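Ticket 172 – Brick-walled room, Olasby site
Category: Fittings / doors
Priority: low
Status: open, awaiting part

Reported fault
The black door in the brick wall does not latch when pushed to. It rests against the frame and drifts open by the width of a finger. The fault is worse in the afternoon. No damage reported to the door face or the handle.

Log entry 1, 09:20
Checked the hinges. Top hinge had one slack screw, tightened by hand. Door closed and released ten times, latched on four. Strike plate is a Sukura pattern, fixed with two screws, no packing behind it.

Log entry 2, 10:05
Measured the gap on the latch side with card. Even from top to bottom, so the door has not dropped. Latch tongue returns slowly when pressed in. Cleaned it and applied dry graphite. Latched on seven of ten.

Log entry 3, 14:40
Repeated the test with the heating on. Back to four of ten. The tongue is meeting the lip of the strike plate – there is a bright mark on the metal where it rubs. Filing the plate was considered and left, as the plating is thin and would rust.

Parts
One replacement strike plate with adjustable tab, Wuvport catalogue, 56 mm. Ordered in August through Awasthi stores. Stock screws are too short for this wall, use the longer ones from the fixings drawer.

Interim measure
Pull the door firmly by the handle until it clicks. Do not wedge it with folded paper, which bends the tab. Leave the wooden shelving where it stands – it is clear of the door swing and does not need emptying for this job.

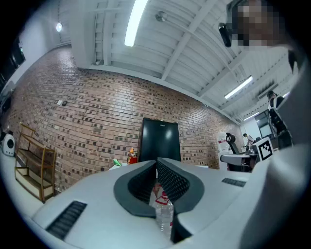

When the plate arrives, fit it with the tab fully back, bring it forward a little at a time and repeat the ten-closure test with the heating on and off. Close the ticket only if both runs latch every time.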